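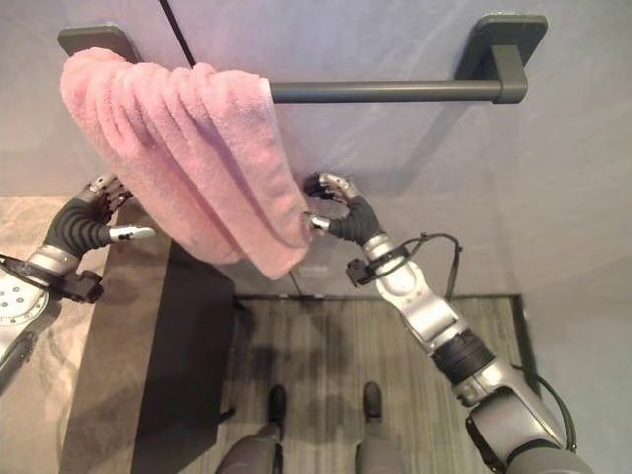 ribbon_cable
Before anyone gets excited about the Dromden result, can we agree on what was held fixed? The write-up says the head view is blanked at random during training so that the policy learns to lean on the wrist cameras near contact. It then compares against a baseline trained for the same number of steps. Same steps is not the same data if one arm of the comparison throws half the head images away.

palmar
I ran the comparison, so I can answer that. Both policies saw the same demonstrations in the same order. The blanking replaces the head image with grey and leaves the wrist images and joint angles alone, so nothing is dropped from the record. We took 2,123 demonstrations in the bathroom and laundry mock-up and trained on 2,088. The others had a gap in the joint log and were removed before either policy was trained.

The task is to get the towel off the bar with both hands. We chose it because the hands and forearms hide a good deal of the cloth from the head camera just when the grasp is being decided. With blanking, the policy closes the fingers later and re-opens less often. Without it, we see a lot of early closing on the bulge of the cloth, well away from the hem.

What I did not expect was the effect on the approach.

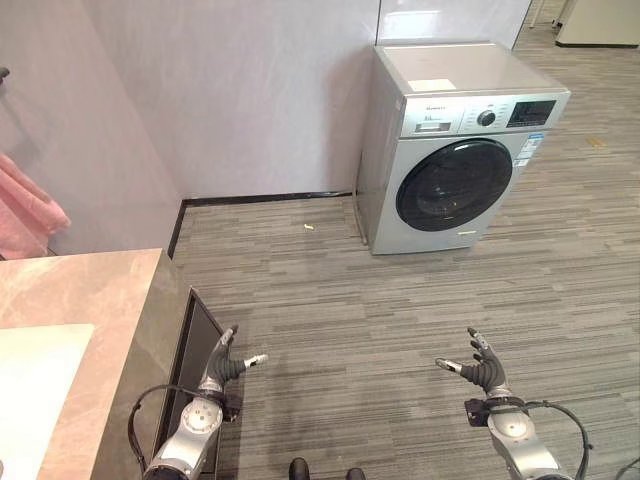
With the target off to one side, both policies still have to turn towards it, and I had assumed the blanked one would be worse at this because it had been taught to distrust the head view. It was slightly slower to start and otherwise no different. My guess is that the blanking windows are short enough for the recurrent state to carry the bearing across. If you lengthen the windows I would expect that to break down, but I have not tried it.

ribbon_cable
Fine on the data. I still don't like the steps. Was the learning rate tuned on the baseline, on the blanked policy, or on both?

palmar
On the baseline only. If that biases anything, it biases it against us.

oldgrease
It doesn't have to. A rate tuned on clean inputs can be too hot for clean inputs late in training and about right for noisy ones. We had this at Fondetti with depth noise and lost a month to it. Every noise scheme looked like an improvement until we cut the rate on the baseline as well, and then most of them went flat.

palmar
That is a fair objection. I have a baseline run at half the rate queued.

sixaxis
Could somebody say how evaluation was done? The page only says "held-out starts".

palmar
It was on 2018-02-15, in one sitting, without retraining or recalibration between policies. Procedure:

1. Drive the base to the start pose and let the operator jog both arms to the open-hand posture.

2. Hold the hand still over bare floor and record the wrist view for the exposure check. The check is done over the plain grey floor, with the striped carpet kept to one side if possible. The stripes alias badly when the wrist moves and they upset the metering.

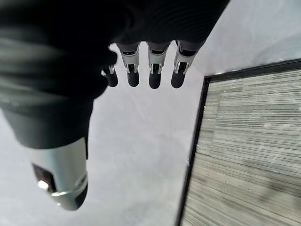

3. Re-hang the towel from the marked point. The fold is not controlled beyond that.

4. Draw the policy from a sealed list so that the operator does not know which is running.

5. Run until the towel is clear of the bar or the time limit expires.

We used 26 starts per policy. Scoring was from the recordings, by someone who had not been in the room.

sixaxis
Thanks. 26 is thin for a difference of the size you are claiming. I would want an interval on it before quoting it anywhere.

ribbon_cable
Agreed. Also, step 3 is doing more than it looks. If the person hanging the towel gets tidier over the session, that goes into the result unless the list is properly mixed. Was it blocked?

palmar
Blocked in pairs, one of each policy, order drawn within the pair. The interval is wide and only just clears zero. I should have put that on the page and will.

oldgrease
Has anyone got this to work outside Casport? I ported the blanking to our own loader and got no effect at all after 1,000 updates.

palmar
Far too early to see it. The two curves lie on top of each other at that point. Also check whether your loader blanks per frame or per window – per frame does nothing here, as the state simply fills in the missing image.

oldgrease
Per frame. Right. Will change it and report back.

sixaxis
For what it's worth, the Omerović mixer already takes a window length as an argument, so you may not need to write your own.

ribbon_cable
I'll hold my view until the half-rate baseline is in. The late closing I can believe. The size of it I can't, yet.

palmar
Half-rate run is at a third of its steps. I'll post the curve in this thread when it finishes, whichever way it goes.

Related threads
Wrist camera exposure over patterned floors
Casport loader: window blanking or frame blanking
Cable routing on long forearms
Paired trials and small samples
Omerović mixer, argument list

Contact the moderators | Posts remain the copyright of their authors | Back to top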